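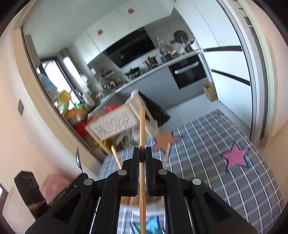 Odette Farrimond

Week 4: Sticks, spoons and the other long things
Evening class, Keeping a Small Kitchen, Ferkberg Community Rooms

Okay, so last week ran over (my fault, I got going on spice jars and couldn't stop) and we never got to utensils. This week is all utensils. I've typed up more than I'll say out loud so you can read the rest at home, and if you missed Week 3, the sheet on lids and pans is in the folder by the door.

I'm going to start with chopsticks. I know, not everyone cooks with them. But they're the best teaching utensil I know of! They're long, they're thin, they roll, they come in pairs that get separated, and they show you every weakness in a storage setup. If your kitchen can look after chopsticks it can look after a whisk.

The little pale wood stand with the white carved panel is the sort of thing I'd call a "pretty holder." I love pretty holders. I own too many. A pretty holder earns its spot if you can do three boring things with it: get a stick in without aiming, get a stick out without the rest coming along, and clean the bottom. Plenty of them fail on the last one. Before you buy, put your fingers down inside and feel for the floor. Can you reach it? Does it lift out? Is there any way for water to leave? If you can't answer those in the store, put it back on the shelf and have a coffee instead.

Sorting first

Please don't buy anything before you sort. I say this every session and every session somebody comes in the next week with a shopping bag. Here's how I'd do it.

Take every long utensil you own and put it on the table. All of it, including the stuff in the camping box and the thing stuck behind the drawer. Spread a cloth down if you don't want scratches. Then make groups by what the tool does: stirring, scooping, turning, serving, eating. Try not to group by material yet, we'll come to that.

Now pull out what you used this past week. You'll know. That's your "out" group and it gets to live where your hand can reach it from the stove. Everything else goes in a drawer or a bin, and a few things go in a bag by the front door to give away.

My own kitchen in Fatitz is in a 700 square foot apartment, and my out group is one ladle, a couple of spoons, one spatula and the cooking chopsticks. My sister's place is 842 square feet with a kitchen smaller than mine, so don't let the size of the whole home fool you. What matters is the strip of counter beside the stove.

Wood and metal

Wood and metal can share a holder, and mine do. Some notes anyway:

Wood goes in dry. Really dry, not towel dry. I leave mine lying flat on the rack overnight and put them away with my morning tea.

Wooden sticks go in with the end you eat from pointing up, or at least that's how I do it at home. At a shared table I turn them the other way so people can grab the handle end without touching the part that goes in someone's mouth. Pick one rule per household and tell everybody what it is.

Heavy metal pieces tip a light holder. A ladle is the usual culprit, all that weight up high at one end. If yours keeps going over, take the ladle out and hang it. A hook costs next to nothing. You can also put a flat stone in the bottom of the holder, but then you have to wash the stone too, and I got tired of that by February.

Wooden chopsticks with splinters, dark patches at the tip or a smell you can't wash off: throw them away. I know they were a gift.

Plain plastic holders

I used to be a snob about plastic and I've come around. A white plastic utensil holder is light, it's cheap, you can scrub it in the sink with a bottle brush, and when it gets cloudy you don't cry over it. The one I've been using is from Sima. I don't have shares in them or anything! It has holes in the base and a saucer underneath, and I can take the two apart with wet hands. Garar makes a taller one with dividers that some of you liked when I passed it around. I found the dividers fussy, but if you keep a lot of chopsticks they do stop everything from leaning the same way.

Peel the label off, by the way, or it'll get slimy along the edges. Warm water and a bit of cooking oil on the sticky part.

Setting up on the table

I like people to practice this on the dining table before they touch the counter. You've got room on all sides, you can sit down, and if you don't like it you haven't moved the toaster for nothing. Stand the holder in the middle, with everything that belongs in it lying nearby, and fill it slowly. Short things toward the front, tall things toward the back. Drop the broad ones in first (spatula, rice paddle if you have one), then the spoons, then the thin sticks into whatever gaps are left. If you put the chopsticks in first they end up wedged under a spoon and you'll be pulling out the whole bouquet at dinner time.

Then do the grab test. Close your eyes, or look out the window, and reach for the thing you use most. If your hand finds it, leave it. If you come up with something else, swap those two and try again. I do this with my own kitchen every few months and I'm always surprised by what has drifted to the back.

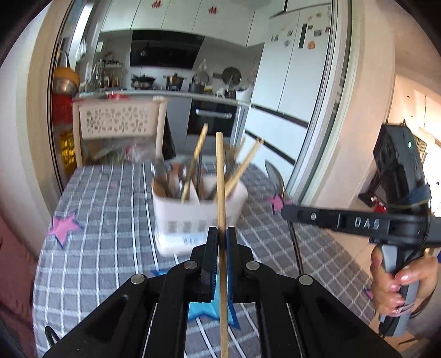
Is it all right to store spoons and chopsticks in the same holder?
It's fine as long as everything is dry when it goes in and you can still pull out one piece at a time. Once you have to hold the others back with your free hand, move something to a drawer.

Where the holder should end up

When it's filled and you're happy, carry it over to the stove and look for a spot. A few things to think about while you're standing there with it:

Keep it to the side of your stirring hand, a forearm away from the burner. Closer than that and plastic gets too warm and wood gets greasy. Too far away and you'll drip.

Don't put it under the range hood if you can help it. Grease collects up there and some of it comes back down.

If you have a glass door between the kitchen and the table, think about which side you use the utensils on. Eating chopsticks and soup spoons could live on the table side, maybe on a small shelf, and only the cooking tools stay by the stove. I resisted this for years and now I'm very keen on it. A narrow plastic shelf next to the table can take a basket on top for the eating things, with the light bulky stuff lower down.

Cleaning

Empty the holder on the same day every week. Mine is Wednesday, no reason. Tip it all out, shake the crumbs into the trash, wash it, let it stand upside down until there's no water left in the corners, and refill. If you've got a carved or lattice panel on yours, an old soft toothbrush gets into the pattern. Go easy on the water if it's wood underneath, and wipe it right after.

Homework

Do the sort. Write down your out group on the back of this sheet, just the list, and bring it with you. If you have a holder you're unsure about, bring that too and we'll poke at it together. Clean, please!

Next week we're doing drawers, so measure the inside of one before you come (width, depth, and the height with the drawer closed, which is the one everybody forgets). Tape measures are in the box under the window if yours has gone missing.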